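Teaching by demonstration

Teaching by demonstration is the practice of showing a robot a task and hoping it catches on. A person moves the machine through the job many times, the motions are recorded, and a program is trained to produce something similar when left alone. The method is popular with people who once tried to write out, line by line, how to pick up a spoon.

Methods

The older approach is hand guiding, also called kinesthetic teaching. The operator takes hold of the arm and pushes it where it ought to go. It needs no extra equipment, but it puts a human elbow in front of most of the cameras, and heavy arms tend to win the argument.

Remote control, or teleoperation, keeps the human out of the way. In the leader-follower form used at the Farkport workshop, the operator moves a pair of light handles and the working arms copy them. The operator feels very little of what the gripper feels, so new operators squeeze everything as if it owed them money.

Sorting tasks

Much early training consists of sorting, a job that most children master and then refuse to do. Toy garden tools are a common choice. The handles are round and tend to roll, the blades are slick, and two tools lying side by side force the operator to decide which one to take and from what angle.
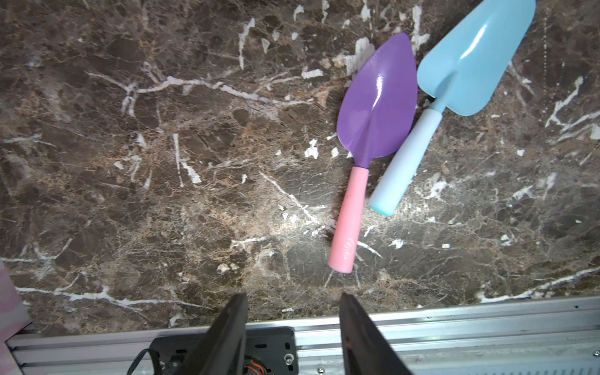
Dekker, in a comment on an earlier version of this article, objected that the choice of tool matters far less than the approach. An operator who comes in from a different side each time, Dekker wrote, teaches the robot mostly to dither.

The point is widely accepted and widely ignored. The Kiltard task set asks for 626 demonstrations of a single sort by color, and operators are told to pick one order and keep to it. By the last hundred they have usually invented a second one.

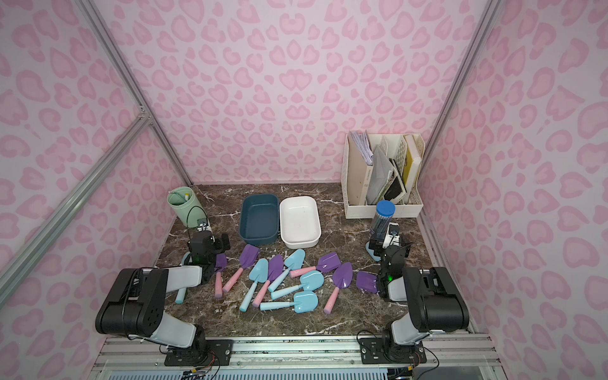
Two-armed work adds its own trouble. Each arm must stay clear of the other, and an operator who favors one hand will pass that habit along — the robot has no way of knowing it was a bad one. Greretex, a training package written for such setups, flags any session in which one arm sits idle for most of the run.

Limits

A robot trained this way copies hesitation as faithfully as skill. Nearly 4000 recorded attempts at Farkport were set aside in March, mainly for long pauses in midair.

Related articles
Hand guiding
Leader-follower arms
Gripper (robotics)
Sorting by color

Last updated: Monday
Contact | Copyright | Back to top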